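手持夹爪采集设备采购常见问题

写在前面：我在公司里管设备预算，夹爪这一摊归我已经有一阵子了。最近其他组的同事和几家合作学校老来问我差不多的问题，我每次都在聊天窗口里打一大段，打到手酸，干脆整理成一页放在这里。我不是做算法的，下面全是从掏钱、排期、收货这几件事出发的经验，跟你们那边情况不一样的话，自己掂量着用哈。

先买几套比较合适？

我的建议是先买两套，一左一右，给一个人用。很多人一上来就想按“最终规模”下单，我特别理解，单价谈下来确实好看。可是你第一个月根本不知道自己的人一天能录多久、哪种零件坏得快。我们第一年就是一口气订了18只，结果到货的时候培训都没排完，大半在柜子里躺到了12月。后来我学乖了，第一批小，第二批隔六周再下，合同里提前把第二批的单价写死。供应商一般都肯，只要你开口问。

单手还是双手？

看任务。只做抓起来放下，单手够用，预算也能省下将近一半。要叠衣服、套袋子、拧盖子，就老老实实买双手。我见过有人先买单手，想着以后再补一只，补的时候那家已经换了新版，两只手开合行程都不一样，数据那边的同事差点跟我绝交……所以如果半年内有可能用到双手，一开始就成对买，而且要同一批次。

你们现在用的是哪家的？

两家都在用。Holmgren的夹爪手感偏重，连杆扎实；Bustik的轻，连续录一上午手腕没那么酸，但配件要等。Garkov我们试用过一个月，没有续，主要是报价里不含软件授权，加起来就超了。这只代表我们自己的用法，别拿我的话去砍价（拿了也别说是我讲的！）。

一份像样的预算里应该有哪几行？

夹爪本体、备用指尖垫、螺丝和连杆小件、相机和线、存储、充电、运输箱、场地布置、道具、人工，还有一行“想不到的”。最后这一行我固定留百分之9，财务问起来我就把去年的零碎发票翻给他们看，从来没被砍过。存储这一行大家最容易写少，我后来的办法是让数据同事先录一天，量一量，再乘上天数，比拍脑袋靠谱得多。
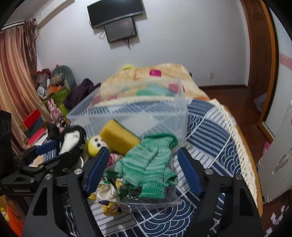
道具要花多少钱？

道具这一行，我劝你单独列，别塞进“杂费”里。我们每个采集点给500块，按点核销，买完拍照贴发票。钱不多，可是完全够，因为要的就是家里常见的东西，不用买什么标准测试件。你看桌上透明收纳箱前面那一堆就很典型：绿色的针织手套、带深绿色擦洗面的黄海绵、一个黄头发的娃娃脑袋，还有一只亮晶晶皱巴巴的透明塑料袋。软的、蓬的、反光的都凑到一块儿了，这种搭配比买十个一模一样的方块有用。收纳箱也算在道具里，我一般让大家买透明的，开口大一点的，同款多备一个。

指尖垫多久换一次？备件怎么配？

这个真没有标准答案，跟你抓什么有关系。我的做法是每只夹爪配两副备用垫，随货一起到，箱子里再放一小包螺丝和一把合适的内六角。别小看那把扳手，有一回合作方那边螺丝松了，手边没工具，整个星期六下午就那么白白过去了，人工照付。后来我在收货清单里专门加了一行“工具”，少一把都不签字。

另外垫子的颜色和纹路最好别中途换。你觉得只是换了个零件，做数据的同事会觉得换了一只手。要换就整批换，并且在记录表里写清楚是哪天开始的。

采集场地要不要专门租？

我们一开始租过一间，布置得整整齐齐，房租也整整齐齐地每个月来收。后来跟Dirkbridge那边合作，改成去普通人家里录，给住户场地费，总的算下来省了不少，环境也丰富。代价是排期麻烦，要跟人约时间，要有人送箱子取箱子，还要签好隐私同意书。如果你的项目在三个月以内，我觉得直接用住家就行；长期做的话，可以留一个固定点当仓库兼培训室，其他的还是分散着来。

住家场地要注意的我列几句：桌子要稳，插座离得近，录之前问清楚哪些东西不可以拍进去。桌布可以不换，人家原来铺什么就是什么，花的素的都留着，别让采集员自作主张去“整理”，这个我们跟数据组确认过，他们就是要真实的家。

相机要单独买吗？

看型号。有的夹爪出厂就带着相机，有的只给你一个支架。报价单上如果只写“兼容某某相机”，意思就是不含，别像我第一次那样高高兴兴签了字，回头又追加一笔。线也一样，问清楚送几根、多长。线是我这几年补货最多的东西，没有之一。

交期怎么估？

供应商说六周，我在表里写九周。清关、节假日、少发一个箱子，随便哪样都能吃掉一个星期。我会在合同里要求分批发货，先到的先验，这样培训可以先开起来。验收也请留时间，每只夹爪开合几十次，看看两边手指是不是对齐，螺丝有没有松，垫子粘得牢不牢，再录一小段拷出来看看。两个人一上午可以验完一批。

可以先租后买吗？

可以，我挺推荐的，尤其是预算还没批下来的时候。谈的时候盯住两条：租金能不能抵货款，以及损坏怎么赔。我们有一份租约写着押金1,000一只，看着不高，可是正常磨损也从里面扣，退回来的时候就剩一点点了。后来Volker Engelhardt帮我改了条款，把指尖垫和线列成易耗品，不进赔偿范围。这份模板我放在共享盘里，要用的自己拿。

培训费要不要算进去？

要要要！新人头两天录的东西多半不能用，这两天的工资也是成本。我按每人两天算，再加一个老手带班的工时。有的供应商愿意送一次上门培训，下单之前提，比下单之后提管用得多。

老板问“什么时候直接买机械臂”，怎么回？

我一般分开回答：采集和部署是两笔预算，放在两张表里。手持夹爪便宜、灵活，适合先把数据攒起来；机械臂那边要算底座、安全围栏、调试和维护，金额不在一个量级。你要是把它们混在一张表里，审批的人只会看见那个最大的数字，然后整张表都打回来。Meinir Wynne去年就吃过这个亏，拆开重报以后，采集那张当周就批了。不过有一点得提前想到，将来装在机械臂上的夹爪最好跟手持的是同一款手指，选型的时候多问一句。

报价单上的哪几个地方我会先看？

含不含税，含不含运费，质保从发货算还是从验收算，软件授权是一次性的还是按年的，备件单价有效期多久。按年的授权要写进第二年的预算，别到时候忘了，我就忘过，最后从差旅费里挪的。

还有别的问题怎么办？

直接在内部群里找我，或者在这页下面留言。问价格的请把数量、用几个月、单手还是双手一起写上，我回得会快很多。空白的预算表和验收清单也在共享盘里，文件夹叫“夹爪采购”，改之前麻烦先另存一份！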